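can machines do chores yet, part whatever. today's chore is toys on a bed that need to go in a bin. my kid cleared a mess like it in 2 minutes while singing

I keep seeing people say toy pickup is the easy one. no stairs, no glass, nothing on fire. ok but have you looked at toys lately?? every one is a different shape and half of them are squishy

someone in the Trulline group told me grapes are harder than corn and I laughed, and then I thought about it way too long. where do you even grab a bunch of grapes

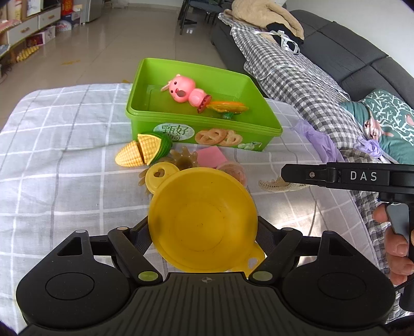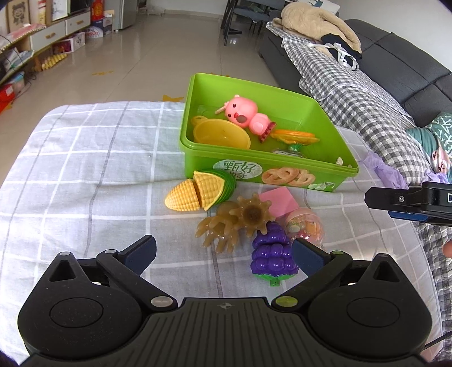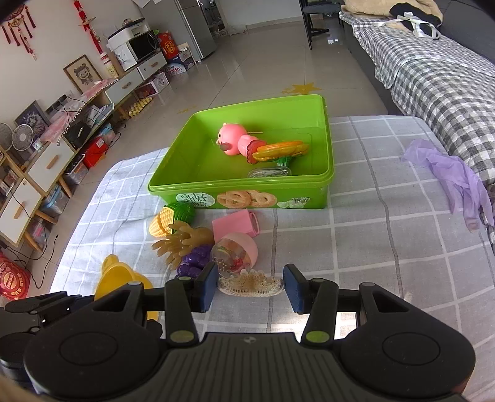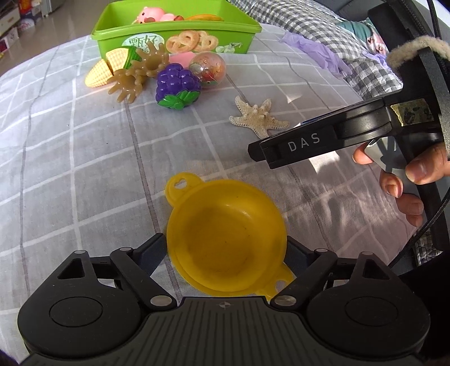
same green box in all four, toy corn still out on the bed in every one

my money is on the funnel being the worst. wide bowl, skinny end, tabs sticking out. you can pinch the rim or a tab but then you have to turn the whole thing to get it in a box with stuff in it already

and the clear round ones! I would not want to be the camera that has to find the edge of see-through plastic on a gray and white sheet

so my answer for toy pickup is kinda. one toy, sure. a bedful, in a house, with a blanket bunching up underneath? I'd give it 5 years. laundry I'm not even guessing

if you've had a machine put away anything softer than a soup can, reply and tell me what it was and how many tries it took. I have 142 unread so be patient with me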